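Clearing the Board
The small art of sweeping counters from one place to another

The equipment needed to clear a tabletop game has changed very little over the years. A flat surface, a set of pieces, something to push them with and somewhere for them to go are sufficient. The differences lie in proportion, and it is to proportion that the Hiklow Games Workshop has devoted much of its attention since it began lending boards to schools and community halls.

The workshop maintains a lending collection of 600 sets. Most are counter games of one description or another, and most return with a few pieces missing. Ningsih Halim, who has directed the collection for seven years, attributes the losses to the end of play. "People take great care while the game is going on," she said. "Then it is over, somebody tips the board, and the counters go under the radiator."

In September the workshop adopted a written standard for clearing. Pieces are to be pushed, never tipped. They are to leave the board by a single opening, and a tray is to be waiting on the other side of it. The standard fills two pages and was drafted by Ms. Halim with Rohani Majimbun, who had previously prepared instructions for the sorting tables at Odenow.

Ms. Majimbun gave particular thought to the opening. If it is too wide, the pieces spread as they pass through and some will miss the tray. If it is too narrow, they press against one another and form an arch -- a difficulty well known to anyone who has poured rice through a funnel. Rounded ends on the rails help considerably, as a round counter will slide along a curve where it would lodge against a corner.

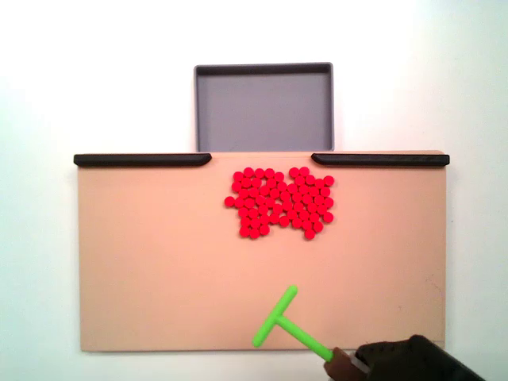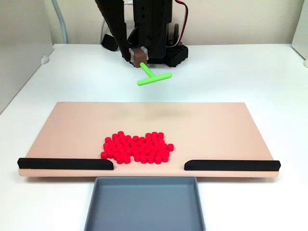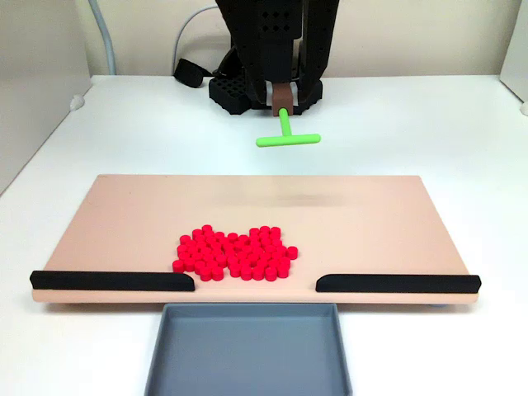 Small red pieces on a tan or pinkish board, a shallow tray and a green T-shaped pusher.

The pusher received more discussion than any other item. Earlier sets were lent with a straight ruler, which was inexpensive and easily replaced, but borrowers tended to hold it by one end and send the counters off at an angle. A T-shaped tool places the handle over the middle of the crossbar. The length of the bar remains a matter of some disagreement. Syafiqah Wattimena, who oversees repairs, prefers a short one that can work into a cluster and take a portion at a time. Ms. Majimbun favors a bar as wide as the opening allows.

Both agree that a crowded group should not be moved in one stroke. The standard advises beginning with the pieces nearest the opening and working backward, with light pressure and the bar kept low. Flat pieces will climb over one another when pushed too hard, and a counter riding on top of its neighbors is the one most likely to go over the rail.

Trays are chosen for their walls. A deep tray holds more, but it stands too high against the board and the pieces strike its side. A shallow tray with rounded corners is easier to empty by hand. The workshop also recommends that the floor of the tray differ in color from the counters, so that a last piece in the corner will be noticed before the tray is put away.

Color was considered for the boards as well. Pale, matte surfaces were selected after borrowers in one hall reported glare from the overhead lamps. Scuffs do show on them, and Ms. Wattimena's bench receives several boards each season for cleaning. She uses a damp cloth and mild soap, and does not attempt to remove every mark.

The collection recorded 1,189 loans in its most recent year. Sets may be reserved at the front desk, and replacement counters are available by the bag. Borrowers are asked to return the tray with the board.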